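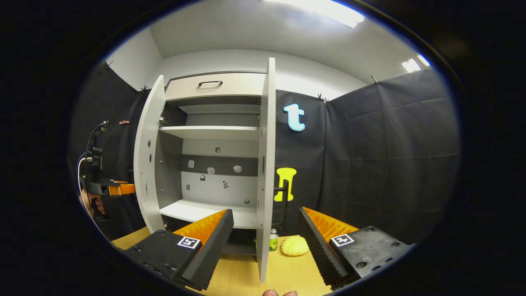 Curnholm男篮昨晚在Ploltetik体育馆主场以四分之差拿下Fleury,把半决赛的总比分扳成一比一平,五战三胜的系列赛等于又回到了起点。话说回来,比赛刚开始那一阵,在场的主队球迷恐怕没有几个敢这么想。Fleury的后卫一过半场就往里冲,主队的禁区像一只两扇门都朝外敞开的白柜子,上下两层隔板摆在那儿,谁路过都能伸手进去拿点什么,只有最上面那只装着黑色横把手的抽屉算是还关着——这里说的是主队那位大个子中锋,他守在篮筐跟前,好歹把几次眼看就要进的上篮给扇了出去。第一节打完,客队领先两位数,看台上安静得能听见替补席那边拧水壶盖的声音。

到场观众2410人,Ploltetik这座老馆子的座位全坐满了,过道最后一排栏杆后面还站着一些买站票的人。开赛前一个多小时,门口卖热汤和肉饼的摊子前就排起了长队,队伍绕过停车场的围栏,一直排到公交站那头去。不少家长带着孩子来,孩子穿着大一号的主队球衣,下摆快到膝盖了,跑起来呼啦呼啦的。笔者前面坐着一家三代,爷爷从头到尾都在跟孙子讲这支球队当年还在中学体育馆里打主场的故事,讲到激动处连暂停结束了都没注意,被儿媳妇拍了一下肩膀才转过头去看球。

其实对Curnholm来说,这个赛季能走到半决赛已经是许多人没料到的事。夏天的时候球队走了好几名主力,预算又紧,赛季前的各种预测里,他们大多被排在中下游。开季头一个月输多赢少,更衣室里据说也有过几次不太愉快的谈话。后来慢慢地,年轻球员们打出了一点默契,防守换位时有人肯喊了,进攻里多传那么一次球的耐心也有了,成绩才一点点爬上来,在常规赛的最后一个周末挤进了季后赛。首轮淘汰对手的过程也称得上惊险,每一场都拖到最后几分钟,看得人心里七上八下的。

Fleury则完全是另一种情形。他们常规赛排名高,阵容厚,首轮几乎没费什么力气,休息了好些天才来打半决赛。系列赛首战在他们的主场进行,Curnholm只撑了半场,下半场一开始就被拉开,末节双方早早换上了替补。那晚之后,连一向乐观的主队球迷论坛里都有人开始讨论明年夏天该签什么样的人了。所以昨晚第一节那种打法一出来,大家心里难免咯噔一下,怕又是首战的重演。

转机出现在第二节中段。主教练叫了一个暂停,把两名首发换下,派上一套身材偏小、跑动更勤的阵容,同时改打二三联防。这一招平时训练里练得不算多,常规赛里也只零零散散地用过几回,不过昨晚确实管用。Fleury那几位习惯了突破的后卫一下子找不到缝隙,只好在外线倒来倒去,临到进攻时间快结束才匆匆出手,球打在篮筐前沿弹得老高。主队抢下篮板就跑,连着几个快攻,分差就这么缩到了个位数。馆里的鼓声也是从那时候响起来的,一响起来就再没怎么停过。

半场休息的时候,场地上照例有少年队的孩子表演运球接力。有个小姑娘的球脱了手,一路滚到客队替补席底下,Fleury的一名球员弯腰捡起来,在手指上转了两圈才还给她,全场给他鼓了掌。季后赛打到这个份上,两边球迷之间还有这样的气氛,看着让人心里挺暖和的。客队那边也来了两大巴士的球迷,坐在东看台的角上,穿着深色的衣服,从头唱到尾,嗓门一点都不比主队这边小。

第三节双方打得十分胶着。Fleury在中场休息时显然做了布置,让大前锋提到罚球线附近接球,从那里把球往两侧底角分,联防的软肋一下子就被点出来了,底角的三分连着进了好几个。主队这边靠的是替补出场的那位年轻控卫,本赛季刚从青年队升上来,个子不高,平时出场时间也有限,昨晚却像是换了一个人。他先是在弧顶顶着防守投进一个三分,接着断球,自己一条龙上篮,落地的时候滑出去老远,爬起来第一件事是回头找自己要盯的人。替补席上的老大哥们全站了起来,毛巾甩得满天飞。

进入末节,两队的比分咬得很紧,领先几度易手。Fleury的得分后卫在这一段里发挥出色,连续几次后撤步中投,防守的人已经贴得很近了,手都举到了眼前,球照样空心入网。这位射手全场拿到全队最高的得分,赛后连主队球迷都说,换了别的晚上,这样的表现足够带一支球队赢球了。主队的办法也很朴素,没有什么花哨的战术,就是一次次把球交到中锋手里,让他在低位背身要位,吸引包夹以后再分给外面的空位队友。包夹来了就传,没来就自己转身打,这位中锋在这上头的判断一向稳当。

最后40秒,主队领先两分,球权在Fleury手里。客队没有叫暂停,推过半场直接打挡拆,得分后卫借掩护绕出来,在他最喜欢的右侧肘区起跳出手。这一球弹筐而出,篮下几个人挤成一团,主队中锋单手把球拨到了外线,被年轻控卫一把抱在怀里。Fleury只好犯规。小伙子站上罚球线的时候,馆里反倒一下子静了,有人双手合十,有人干脆把脸埋进围巾里。两罚全中,差距变成4分,客队随后的一次三分远投偏出,比赛到这里也就没有悬念了。

终场哨响以后,球员们没有马上回更衣室,绕着场边跟观众一个个击掌,走了整整一圈。队长走到北看台下面,把自己的护腕摘下来递给了一个坐轮椅的老球迷,那位老人家据说从球队成立那年起就没怎么缺过主场。主教练在赛后发布会上的话不多,说球队在第一节的表现他一点都不满意,回去要看录像;又说替补席今晚救了大家,他很为这群孩子高兴。被问到联防的时候,他笑了一下,说下一场对方肯定会有准备,他也得再想想别的法子。

Fleury的主教练则讲得比较坦率。他说球队前半段打得顺,大概有些松懈,第二节对手变阵以后,场上的几个人没能及时把球转移起来,等到中场休息才调整过来,时间上已经吃了亏。他对最后那次进攻的选择倒没有什么怨言,说再来一次,还是会把球交给同一个人,那样的投篮他平时训练里投得非常稳,昨晚只是没进而已。客队还有一名替补前锋在第三节扭到了脚踝,由队医扶着下了场,后来没有再上来,能不能赶上下一场,要等这两天检查之后再看。

主队这边也有一点小小的担忧。中锋昨晚出场时间很长,末节几次回防的时候已经明显能看出疲惫,赛后膝盖上裹着冰袋接受采访。队里的体能师表示,接下来的训练会给他减量,以拉伸和投篮为主。另一位首发前锋早早陷入犯规麻烦,下半场大部分时间坐在板凳上,他自己赛后也说有几次伸手没有必要,以后得把脚步先移到位。好在替补们顶得住,尤其是篮板球这一项,昨晚主队在前场多抢了不少,第二次进攻的得分帮了大忙。

另一组半决赛里,Soso队的形势就从容得多了。他们已经连赢两场,只差一场就能晋级决赛。这支队伍今年靠的是整个联赛里最严密的防守,节奏压得很慢,每回合都要耗到进攻时间的后半段,不少对手打到后来自己先急了。Curnholm常规赛里跟他们交过手,两次都输了,其中一次下半场几乎找不到像样的出手机会。当然,现在谈决赛为时过早,主队上上下下都很清楚,眼前这一关还远远没有过去。

系列赛第三场将移师Fleury的主场。那座球馆的声浪在联赛里是出了名的,看台离底线很近,客队罚球的时候,篮架后面全是挥动的充气棒,声音大得连场上队员彼此喊话都听不清。Curnholm本赛季客场战绩平平,赢下来的几场多半是靠外线手感好,碰上投不进的晚上就比较难熬。昨晚主队的三分命中率其实也不高,靠的是后三节的防守和前场篮板,这两样东西倒是可以带到客场去的,至于二三联防还能不能再奏效,就要看双方教练组这几天谁想得更细了。

球迷会方面已经在张罗去客场的事了。球迷会打算租大巴同去,最多安排4辆,报名点设在Ploltetik体育馆南门的售票窗口旁边,从今天中午开始登记,带上会员卡就行,没有会员卡的也可以现场补办。车费里包含一份路上吃的便当,回程抵达Curnholm大概要到后半夜,带小孩的家长最好提前备上毯子。去不了的朋友也不必着急,市中心广场旁的几家小酒馆都说会转播比赛,其中有一家还打算把大屏幕搬到院子里,天气好的话可以坐在外面看。

第四场会再回到Ploltetik。无论下一场是赢是输,主队都至少还能在自家球迷面前再打一次,光是这一点,就足够让散场时在停车场里堵了半天的人们心情不错了。昨晚笔者走出球馆时已经过了十点,肉饼摊还没收,老板一边翻着铁板一边跟排队的人聊最后那两个罚球,说自己在外面只听见里头忽然没了声音,心想坏了,紧接着又听见屋顶都快被掀起来的那一声喊,手一抖,把半瓶酱都倒在了饼上。那几张酱太多的饼后来还是卖出去了。第四场的门票将于明天上午九点开售,会员优先,余票下午转到窗口公开出售。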